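Visit notes, Pikedance lab, 3/17/18

Four of us went over from Muletti: me, Dwayne Haddad, Lenka Michalík and Peter Vaněk, who drove. We had asked for a half day and got most of a whole one. Our host was Radek Čierny, who runs the manipulation work there. What follows is for those who couldn't come. I have left out the parts of the talk that were about funding.

## Getting there

The lab is on the upper floor of the old Vondráček building, at the back. The satnav takes you to the front, where the gate is locked, so go round by the river road and look for the second loading bay. Parking is free. There is a lift but it was out of use, and Peter had brought the heavy case with our sample parts, so he was not pleased.

Coffee and rolls were laid on. We signed in, were given badges and spent the first hour in a meeting room with slides.

## What they are trying to find out

The group wants to teach a robot arm to handle household waste and other soft, light, awkward things. Their method is to skip the arm during teaching. A person holds a gripper tool in the hand, with a camera fixed on it, and does the job the way they would do it anyway. The camera records the view down the jaws, and the software works out the path of the tool and how far the jaws were open at each moment. Later the same kind of gripper goes on an arm and a trained policy tries the same job.

Other labs work on similar lines and Čierny made no claim to have thought of it first. His group's own question is a narrow one: how much does it matter where the recordings are made? They have two sets. One was made in the lab, at a single bench with good lamps. The other was made out in ordinary rooms, with whatever light and mess there was. Both sets have the same number of recordings, 1,398 in each, so that size is not the thing being tested.

They then train the same model on each set, and on a half-and-half mix, and run 200 trials per model in a test room that neither set has seen.

## The result so far

The model trained only at the bench did best at the bench and fell apart in the test room. It would close the jaws short of the object, or go for a reflection. The model trained in ordinary rooms was a little worse at the bench and much better in the test room. The mix came close to the second one in the test room and close to the first one at the bench.

Čierny put up the curves but asked us not to copy the figures before the paper is out, so I haven't. He expects to send it off in September. Lenka asked whether the gain came from the light or from the clutter. He said they don't know yet. They are part way through a third set, made in tidy rooms with poor light, and that should separate the two.

Dwayne asked about grip force. There is no force sensor in the hand-held tool. The person feels the grip through the linkage and the recording does not. Čierny called this the weakest part of the method. For paper and wrappers it hardly matters, and for anything heavy or fragile it would.

## On the floor

After the slides we were taken through to the workroom. The grippers are printed in the next room on two machines, and the finger tips wear out fastest. A box of used tips was passed round -- some had gone quite smooth. They change them every 300 recordings whether they look worn or not. Peter thought the linkage had more play in it than we would accept, and said so. Radek Kratochvíl, the technician, agreed with him and showed us a newer version with bushings from Sinetside. It is stiffer but heavier, and people tire sooner when using it.

We each had a go. You hold the tool lower than you want to, and you have to move your whole forearm and not your wrist, or the tracking suffers. My first few tries were thrown out by the software for being too quick. Dwayne was the best of us by some way. Kratochvíl says a new person needs nearly 20 minutes before their recordings are worth keeping, and that matches what we saw.

Then we looked through recordings on the big screen. A lot of them are of bins, which are hard for several reasons at once: the inside is dark, the contents shine, nothing has a fixed shape, and the rim gets in the way of the jaws.

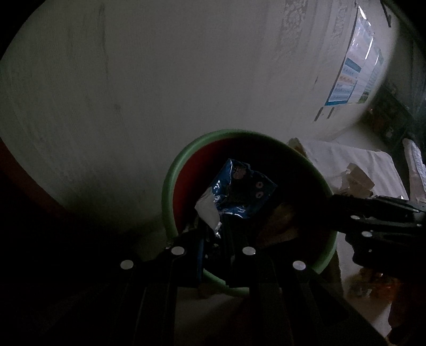 *Camera view from the hand-held gripper: a blue wrapper and a pale scrap in the green-rimmed bin.*

Kratochvíl used views like this one to explain the labelling. Glare on a folded wrapper can be brighter than anything else in view, and a dark part of the same wrapper can vanish into the inside of the bin. An early version of their object finder split such wrappers into two or three pieces. They gave up on outlines after that and let the model learn straight from the picture and the tool path. It needs more recordings, but there is no hand labelling at all apart from a start and a stop mark.

Lenka wanted to know about stray material in the background: walls, posters, bits of packaging. They leave it all in. Cropping tightly to the bin was tried and made the results worse in new rooms, which surprised them.

## For us

- Dwayne will ask for the drawings of the older linkage. Čierny said yes in principle.
- Lenka will write up a short test with our own film offcuts, bench against shop floor, same number of recordings in each.
- The heavy case stayed at Pikedance. They will try the parts and send it back.
- We still need an answer on force. If we go further with this, I think a cheap sensor in one finger should be tried early -- Peter disagrees and would fix the play first.

We left a bit after four. The canteen downstairs does a decent soup but closes early, so eat before the tour if you go.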